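Setting up your Plornine under-sink water filter
Section 2: Fitting the cartridge and flushing it through

Right, if you've got this far you've already screwed the bracket to the inside of the cupboard (Section 1), and I'm going to trust that it's level. Mine wasn't the first time round, and I had to take the whole lot down again with a torch between my teeth. I've fitted this filter in my own kitchen and in my sister's, so what follows is the maker's leaflet plus all the bits I wish it had mentioned!

You'll need an old towel, a washing-up bowl, an adjustable spanner and the little blue ring that comes in the bag with the cartridge. Don't throw that bag away until you've found the ring.
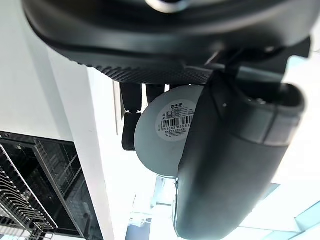

Page last changed: 2024-12-04 by Bronisława Rutkowska

1. Turn off the cold water at the valve under the sink. If yours is stiff, work it gently back and forth, and don't lean on it with the spanner.

2. Open the cold tap and let it run until it stops. Leave it open.

3. Put the bowl under the filter head and the towel under the bowl. There's always a dribble.

4. Push the blue ring into the groove at the top of the cartridge. It should sit flat all the way round – run a fingertip over it to check.

5. Offer the cartridge up to the head with the arrow facing you, push, and turn it to the right until it clicks. Hand tight only, please.

CAUTION: Never fit the filter to the hot pipe. The cartridge isn't made for it and the housing can split.

Note: the Bremetti cartridge looks very much like the Deseo one and will even go in most of the way (ask me how I know), but it won't click. If you don't hear the click, take it out and read the label.

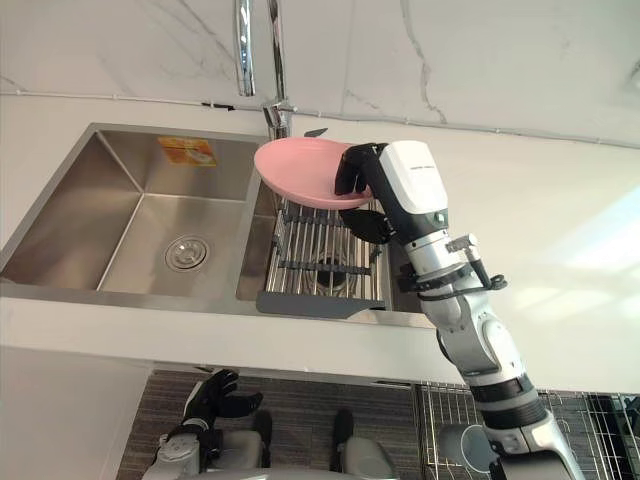 6. Turn the valve back on slowly, a quarter turn to begin with, and have a good look at the joints with your torch. A bead of water on a push-fit joint usually means the pipe isn't fully home. Turn off, push the pipe in harder, try again.

7. Once everything's staying dry, open the valve the rest of the way and run the cold tap for 11 minutes. The water will spit and cough at first and may come out grey. That's carbon dust from the new cartridge, and I put mine on the houseplants, who haven't complained.

8. Turn the tap off, wait 7 minutes, then run it for another two. Taste it. If it's still a bit like a pencil, give it a second go.

Note: if you've got a Nowakowski tap with the separate filter lever, flush through that lever and leave the main one shut. I did it the wrong way the first time and flushed nothing at all.

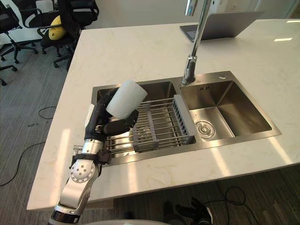 Looking after it

Change the cartridge every 6 months. I write the month on the side in marker pen, so the one in there now says December in my terrible handwriting. If the flow drops to a trickle before then, check the valve first, as it's easily knocked by a bottle of bleach or a bin lid.

Wipe the filter head with a damp cloth when you change over. No scouring powder, it scratches the plastic. And going away for more than a week? Turn the valve off before you leave and run the tap for two minutes when you get back.

Next: Section 3, Leaks and funny noises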